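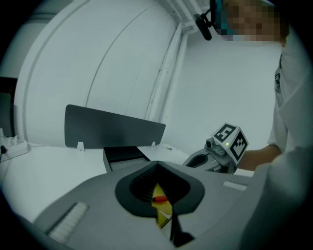

29 May 2023

Bench day. Cleared the white table before lunch and set it up again from nothing, which took longer than planned. The dark gray panel is upright, on the two white clips. I turned it a few degrees off square to the table; it can stay that way for now. Black box in front of it. Power strip goes at the far left end, out of reach of elbows.

Measured the panel again - 380 mm on the long side. Corrado had written 399 in the April notes, so either he included the clips or he read the tape from the wrong end. Corrected the sheet and initialed it.

Ladan wants the box moved back by 3 cm. I left it. The clearance is fine, and every shift means redoing the layout sketch, which is already on revision 4.

Still to do: label the plug, order spare clips from Zusach, find the short extension cord. Wiped down the tabletop with plain water, no solvent - the last cleaner left streaks.

Back hurts from leaning. Left at six, ate leftover rice, read two chapters.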